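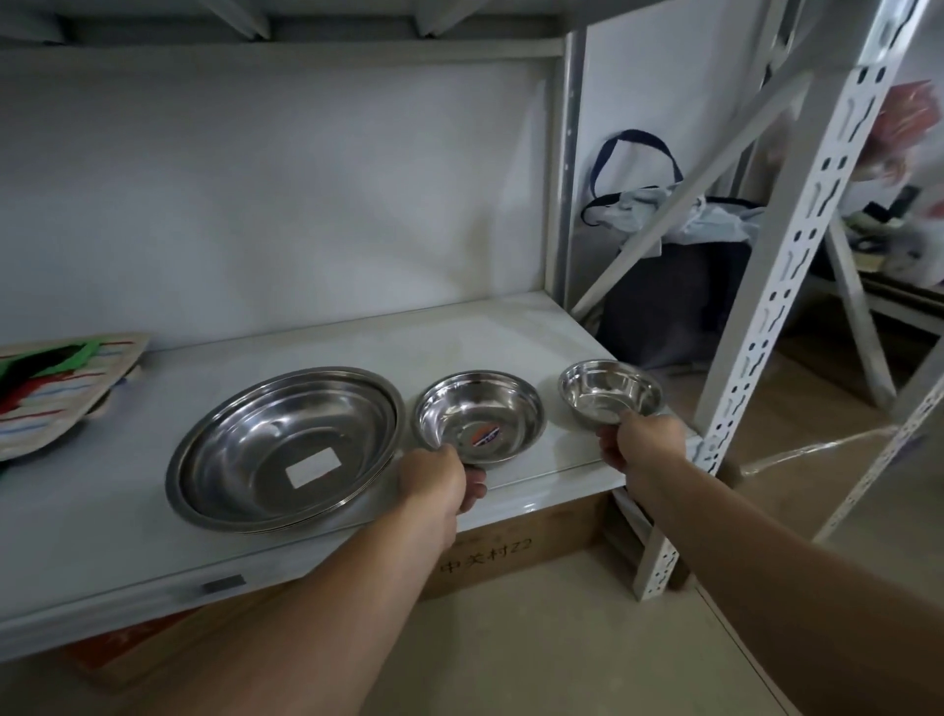
I do the shelving check at the Drodby shop twice a year, and this is the October one typed up with my comments, mostly so Jacobus Nkosi can stop ringing me about my handwriting. The bowl shelf comes first – big shallow basin at the left, smaller ones going down in size to the right, and the stickers still on the insides, so they need to come off before anything is used for food.

**Bowl shelf**

- [x] Shelf level, no rocking. Fine, I leaned on it!
- [x] Heavy things not above shoulder height.
- [ ] Bowls lifted and rims felt for sharp bits. Half done, I ran out of time (the Lindqvist delivery turned up).
- [x] Patterned cloth folded and kept on the shelf. I'd still like it moved, it creeps towards the front.
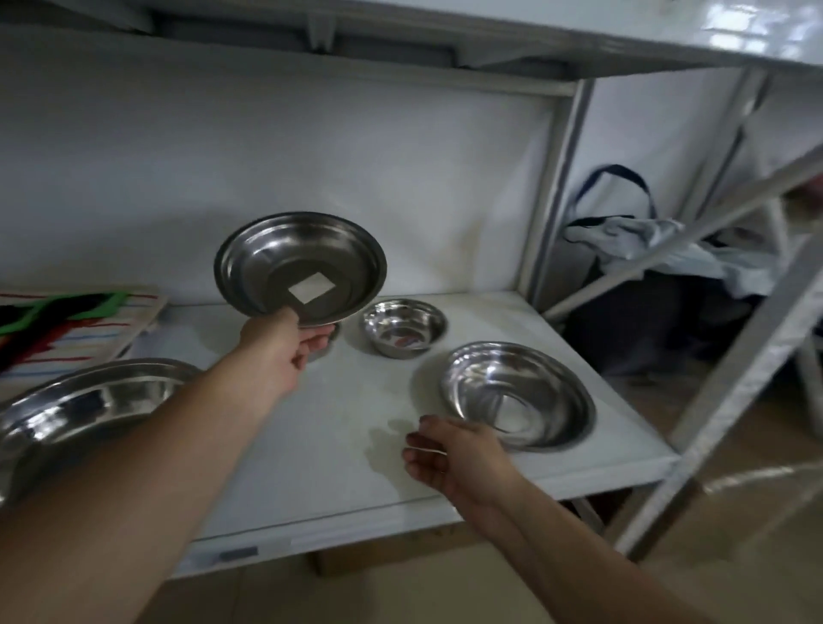 - [ ] Stacked basins come apart without a fight. If they stick, twist gently, don't yank – I've had a bruised thumb from that.

**Rest of the unit**

- [x] Bolts tight, all 8. Severyn Onyshchenko did 2 of them again after me, cheeky.
- [ ] Unit fixed to the wall. Still waiting on the Tirnier brackets, order 3277.
- [x] Walkway clear. I make it around 14 paces to the back door and I didn't trip once.

Next one in spring, unless the brackets come sooner.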